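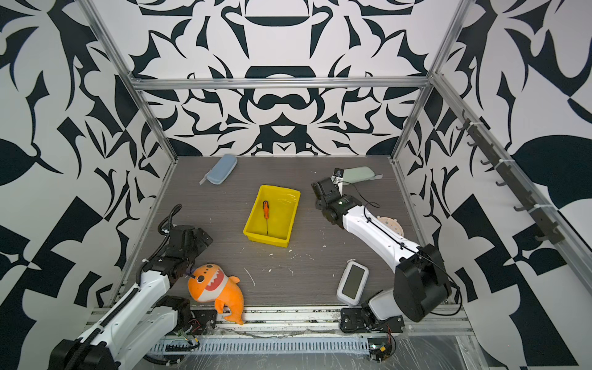

From: Woo-jin Ma
To: menwood-bench list
Date: December 12, 2025
Subject: Re: Bench tidy, cases and where they go

Joon-young Lim wrote:

> Before we all vanish for the holidays, can we settle what
> lives on the bench and what doesn't? I'd like the yellow
> tray kept for tools in use and nothing else. The zip cases
> should go back on the shelf at the end of the day. Also, I
> spent 12 minutes looking for the orange screwdriver last
> week and it was in the green case. Why was it in the green
> case?
>
> I'm also willing to hear arguments about the wallpaper.
>
> Joon-young

The green case was me. I had the screwdriver in one hand and the phone in the other, and only one of them was going to get put away properly. Sorry about your 12 minutes.

I'm fine with the tray rule. It's bright yellow, so even I can find it, and a screwdriver lying in it corner to corner still leaves room for a handful of screws. I'd add that "tools in use" has to mean in use today. The Seol branch tried the same thing with a biscuit tin, and by February it had become a drawer with no front.

On the cases, I'd like to argue a little. The blue one and the green one are nearly the same shape, and the shelf is behind the door, so what happens in practice is that somebody carries both over, opens both, and brings back the wrong one. Could they stay on the bench along the back, blue to the left and green to the right? Neither takes up much room. Driver bits in the blue, cables in the green, and I will write this on tape if people promise not to peel the tape off.

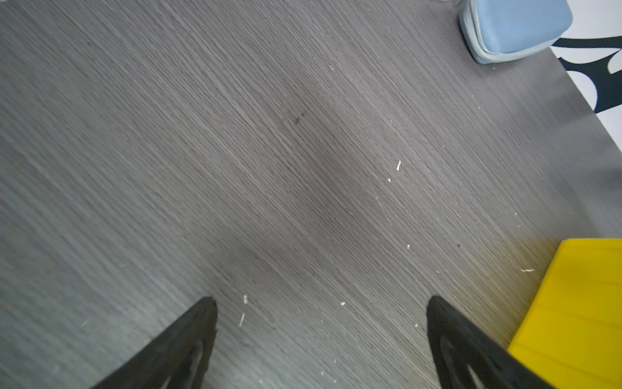
Then there are the crumbs. I don't care whether they're plastic, foam or somebody's lunch. The top is gray wood-grain laminate and it hides dust very well right up to the moment you put a part down on it face first. Plevham sent us 2 packs of cloths with the last order and I have yet to see one opened. A dry brush first, then a cloth. Please don't use the blue spray from the kitchen, which leaves a film, and please don't sweep everything into the tray. I know who you are.

I'd also like the little hooks on the side rail to earn their keep. They're held on with cable ties and I wouldn't hang a hammer there, but tape rolls and the small snips should be fine. Fuvalari wants 13 dollars for a proper bracket, if anyone feels strongly.

As for the wallpaper, I like it. It's black and white, it has leaves and curly bits, and it makes the place look like the lobby of a hotel that lost a lawsuit. The plain panels are still in the storeroom, all 6 of them, and anyone who wants them up is welcome to carry them down the stairs.

Joon-young, if you can live with the cases staying out, I'll do the tape tonight and put the kitchen spray back where it came from. The key to the storeroom is on my desk, under the mug.

Woo-jin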